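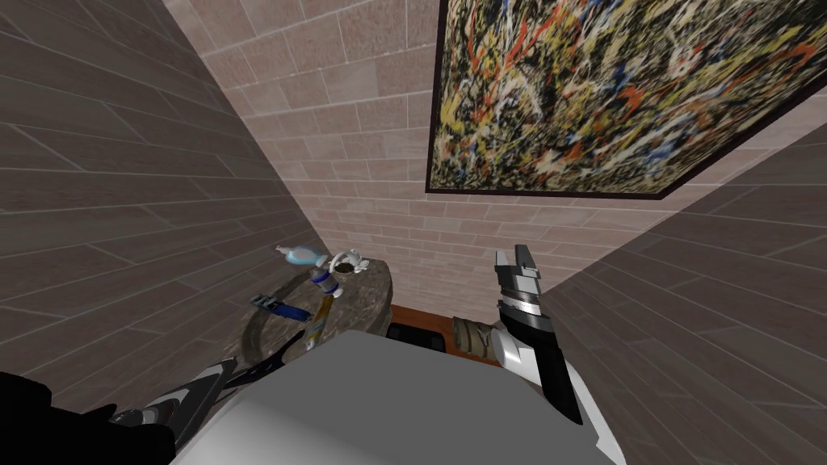 by Cengiz Altıntaş | Short fiction | 2 comments

So my aunt left me her flat in Grostthorpe, and with it the job of feeding everybody in July. I didn't know about the second bit! She'd done it for years, a big supper for the whole stairwell, and at ten past six on my first evening Faraji Ndung'u from upstairs knocked and asked what time he should bring his chair.

"Chair for what?" I said.

He looked past me at the kitchen, where I had one pan and half a loaf, and I think he felt sorry for me (I would have). Then he came in, chair and all, and started opening cupboards.

We found 42 jars of her plum jam, every lid marked Gilska, the village she'd left at nineteen and never once talked about to me. Faraji knew all of it, though. The ferry, the goat, the man called Karaca she very nearly married. He told me while he chopped onions, badly, and I kept stopping him to go back a bit.

By eight they were all in, sitting on beds and boxes and the edge of the bath. We had onion soup and jam on toast, and the woman from flat 106 sang something filthy. Someone asked if I'd be selling up.

I'd had a buyer's letter in my pocket all day. I said I hadn't decided, and went to cut more bread.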